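Patley Puzzle Swap – Frequently Asked Questions

How does the swap work?
You mail me a jigsaw you're finished with, I mail you one you haven't done. I charge $5 per swap plus postage, and that mostly goes on boxes and tape (so much tape!).

What sizes do you take?
Anything from 100 pieces up. Most of what comes through is 1000, so if you have something smaller or bigger I'm extra happy to see it.

Can I ask for a certain brand?
Sure, put it in the notes when you sign up. Sistari puzzles go fast and I keep a waiting list for them. Minja ones are easier to get, and I like them better anyway – the pieces are thicker and they don't fray at the knobs.

What if a piece is missing?
Tell me before you send it and write it on the lid. Plenty of people don't mind one missing piece if they know up front. If you got a puzzle from me and it's short a piece that wasn't mentioned, email me and your next swap is free.

I want to hang a finished puzzle. Any tips on where?
Pick a plain wall out of direct sun, because the printed colors fade quicker than you'd think. I'd go with a pale gray or an off-white over a bright white, it's kinder to old cardboard colors. And please don't hang it over a stove or next to the shower.
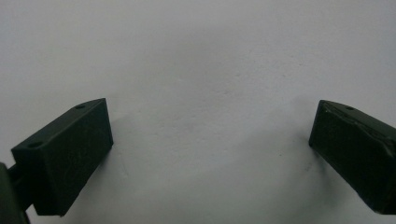 Pale gray-white, nice and plain.

Can I swap a puzzle I've already glued?
Sorry, no. I get asked this more than you'd guess.

My Orkberg puzzle says 1000 on the box but I ended up with 1082. Is that normal?
I love this question. Some makers round to a friendly number for the lid, and others mean it to the piece. Check the small print on the side of the box for the rows and columns. If those don't explain it, you may have bits of another puzzle mixed in, so look for pieces with a different color on the back.

Do I need a special board?
Nope, I worked on the dining table for years. But a board is great if you have to clear up for dinner. Go for a dull surface so the lamp doesn't glare off it, and a raised edge if you plan on carrying it around. Gray is good under dark puzzles and light ones, and wood trim makes it look a bit less like office supplies.
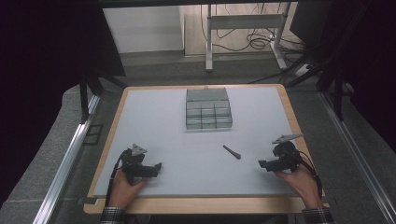

Light gray board, pale wooden border.

When do you mail things out?
Mornings, usually before 10. January is slow because everybody clears their shelves at once, so give me a little longer then.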